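The Sorting Hour

Skjelbred wants humanoid robots on its returns line. The people who work there have some questions about what will be left for them.

By Dalva Trindade
4/1/25

Mariama Opoku can tell a phone charger from a shaver charger by the weight of the plug. She has worked the mixed-goods bench at Skjelbred for 11 years, long enough that she no longer looks at most of what passes through her hands. A bag comes down the chute and she tips it out. Cables go left, clothes go behind her, and anything that smells odd goes in the gray bin by her knee.

"They told us it would take the boring part," she says of the robots. "I asked which part that was. The man had to go check."

The man was Maarten Bosman, who runs deployments for Menosside, the company hired to bring humanoids into Skjelbred's returns hall. I met him in July, when the contract was freshly signed and a slide deck was being shown in the canteen. The deck promised that six robots would handle "routine separation" while staff moved up to "judgment roles." It had a drawing of a woman holding a tablet and smiling at a conveyor belt. Opoku noticed that the woman was the only person in the hall.

The hall handles more than 3,000 returned items a day, and none of them were in front of the robot when I went to see it practice. Menosside develops its sorting skills at a white sit-stand desk in a room with a herringbone floor, a stacked washer and dryer against the far side. The work consists of putting things in the right basket. 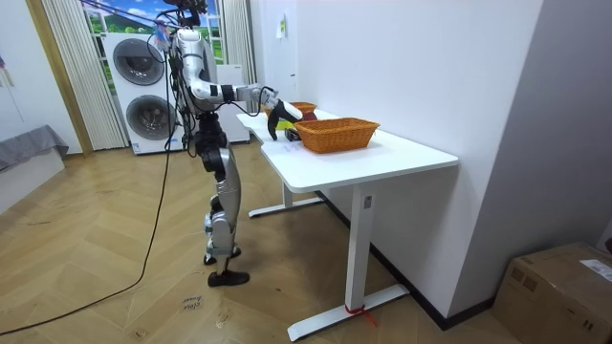 The humanoid reaches over the sorting desk. A black cable runs from its upper body to the floor.

Bosman is good company and doesn't oversell in person the way his slides do. He calls the software Trultach and talks about it as you might talk about a nephew who is having trouble in school. Sorting, he explained, is really several problems stacked up. The machine has to work out what an object is, pick it up without crushing it, know where it belongs and let go at the right moment. People do all of this while discussing last night's soccer.

I believed every word of that, and it left me wondering about the schedule. Skjelbred has told its staff to expect the first machine on the line within the year. 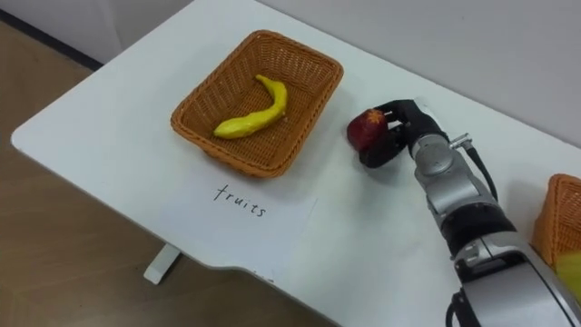 Opoku's bench has no labels on it, and it would be hard to write any. Her categories change with the season and with whatever one large customer has decided to stop refunding. A toy kitchen goes in one place if it's complete and in another if the little pan is missing. Menosside's version of the job is far tidier. A sheet of paper on the desk says "fruits," a toy banana lies in the wicker basket just behind it, and the robot's black fingers are wrapped around a toy apple with a small orange sticker near the top. You have to start somewhere, and I don't hold toy fruit against anyone. I do hold it against the slide deck, which had no fruit in it.

When I described the baskets to Opoku she wanted to know what the robot would do with half an apple. It was a serious question. People return strange things.

Bosman's answer was that anything uncertain would be set aside for a person. On paper this sounds like the good arrangement everyone was promised. Tươi Đào, the shift lead on the bench, has thought it through a little further. If the machines take every item that is easy, she says, her team gets an uninterrupted diet of items that are hard, broken or leaking. The easy ones are how they rest.

"A shirt, a shirt, a shirt, then something awful," she says. "Take away the shirts and see how my people feel by four o'clock."

The hall also has a rate. Sorters are measured on items per hour, and shirts are what make the rate possible. I asked Skjelbred whether the target would come down once the shirts were gone. A spokesperson said targets were "under continuous review," and declined to say in which direction. 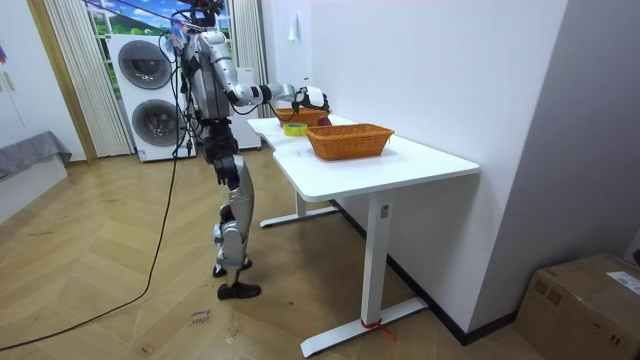
Who looks after it?

Another kind of work arrives with a robot, and it rarely appears in the pitch. Somebody has to mind it. Somebody sets out the objects, moves the cable, and decides whether a dropped thing counts as a failure or bad luck. At Menosside this is done by engineers. At Skjelbred the plan is for it to be done by sorters, after a short course, at sorters' pay.

Augustina Nyarko has seen this happen before. She spent years at Skeltivier, a parcel depot across the river, when it put in automatic label readers. Everyone there was told they would become supervisors. What they became, she says, was the people who peeled crumpled labels flat so the readers could read them. The word supervisor stayed on the badges. The pay band stayed where it had been, too.

Nyarko isn't against the machines. Her shoulders are bad from lifting and she would happily have given a robot the lifting. She just noticed that the lifting was the one thing left to the humans at Skeltivier, the readers having no arms. These new ones do have arms, and when I told her so she laughed and asked how much they could carry. I had put the same question to Bosman. He said the current focus was on light objects. 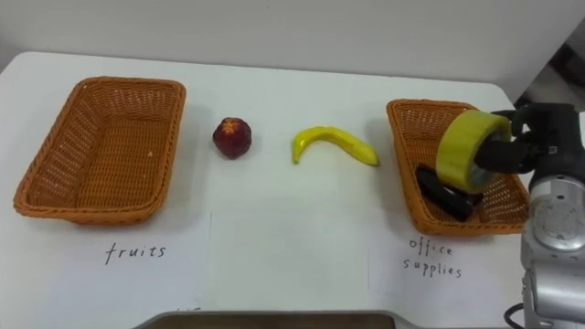
So the heavy bags will still be tipped out by hand. The sheets of instructions will still be written by whoever knows what goes where, which at Skjelbred means Opoku and a few others who have never been asked to write any of it down. Menosside would like them to start. There is a proposal to record the bench for several weeks so that Trultach can learn from the best sorters, and Đào has been asked to recommend names.

She hasn't yet. She wants to know whether there is money in it for the people recorded, and whether a sorter can say no without it being remembered. Bosman told me those were matters for Skjelbred. Skjelbred told me they were being discussed with Menosside.

I did ask management for one firm commitment: would every person now on the bench still have a job there when the robots are running? The reply came by email. The company was "100 percent committed to its people," it said, and it attached the slide deck.

Opoku has read the deck twice. She has begun keeping a notebook at her bench with the odd cases in it, the missing pans and the chargers with the wrong plug, and she takes it home with her at the end of the shift.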